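# Chapter 8: What the Label Says and What the Test Measured

Most people meet their first statistic of the day before breakfast. It's on the toothpaste, or the cereal box, or the sponge by the sink. "Twice as strong." "Kills more germs." "Preferred by families." By now you have read seven chapters on averages, spread, and sampling, and you could be forgiven for thinking that you are ready to deal with claims like these. I doubt it. I've taught this material for a long time and I still get caught.

The trouble is that the arithmetic is rarely wrong. Companies can divide. When a claim misleads, it usually does so long before any number is written down, in the choice of what to test, what to compare it with, and when to stop testing. A student who checks only the calculation will approve nearly everything.

## 8.1 A cleaning claim

Consider a case we will come back to several times. A maker of household goods, Grasik, put a line on its packages saying that its kitchen pad "lifts 2 times more grease." A buyer for a small chain of stores, Afaf Khasawneh, wrote to ask the obvious question: more than what? The answer took three weeks to arrive and ran to four pages.

The comparison, according to those pages, was with a cotton cloth. It wasn't another pad, or the older version of the same pad, which is what most shoppers would assume. The test used a single kind of cooking oil on steel plates at room temperature. Each plate got ten strokes from a machine and was then weighed. The lab, Brumel, did careful work as far as anyone can tell from the report, and the plates wiped with the pad really did lose twice the weight of oil.

So the claim is true. It's also close to useless to somebody standing in the aisle with a choice between three pads and no intention of buying a cloth.
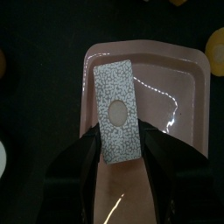 Notice how much of the sentence on the package was left for the reader to fill in. "More" needs a second thing, and the package didn't give one. "Grease" covers bacon fat, butter, burnt cheese, and whatever collects on top of a refrigerator, but the lab used one fresh oil. "Lifts" sounds like "removes." The report defined it as weight lost by the plate, and says nothing on whether the oil stayed in the pad or was pushed over the edge. Khasawneh asked about that too. She didn't get an answer.

> **Key term: comparator.** The thing a product, treatment, or policy is measured against. A claim that uses "more," "less," "better," or "faster" with no comparator named can't be checked.

## 8.2 Asking people

Perhaps you would trust ordinary users over a lab machine. Plenty of textbooks suggest it. I'm less sure.

Grasik also ran a home survey. It mailed out 1000 pads with a reply card, and 392 cards came back. The company's newsletter said that "most users" rated the pad good or very good. Before you read on, decide how far you would trust that.

A reply rate of 39.2 percent is not terrible by the standards of mailed surveys. But who fills in a card about a kitchen pad? People who loved it, people who hated it, and people who like filling in cards. The 608 who said nothing may have had no opinion, or may never have opened the envelope. We can't treat them as if they agreed with the others, and the newsletter quietly did.

There is a second problem, and I think it's the worse one. The pads were free. Jihad Khoury, who designed the card, said in a later talk that he had wanted to charge a small amount to half the homes and compare the answers. The idea was turned down on grounds of cost. Whether a free gift changes a rating by a little or a lot, we don't know in this case - and neither did the people who printed the newsletter.

The card itself offered five boxes: *excellent*, *very good*, *good*, *fair*, *poor*. Count the kind ones. A person with a mild, shrugging sort of opinion looks for the middle box, and the middle box says "good."

## 8.3 When to stop

Suppose a lab runs a test and the result is dull. It runs the test again with a different oil. Dull again. On the fifth try the numbers look wonderful, and the fifth try goes on the package. Each test was run fairly. The report of the fifth is accurate. Yet the claim as a whole is bad evidence, and you couldn't tell by reading it.

I have no proof that this happened with Grasik. The four pages mention one test and are silent on whether there were others. That silence is normal in the trade, and it should bother you more than it probably does. In Section 8.6 we look at a rival firm, Qaisi, that began listing all its tests in advance, and at what happened to its claims afterward. (They got smaller.)

### Before you go on

1. Find a package at home that uses the word "more" or "better." Write down the comparator if one is given. If none is given, write down what you had assumed.
2. Rewrite Grasik's claim so that it is complete. Is there still room for it on a package?
3. Abla Atallah argues that a shopper who wants a clean pan has no need of any of this and should just try two pads. What would her test tell her, and what would it miss?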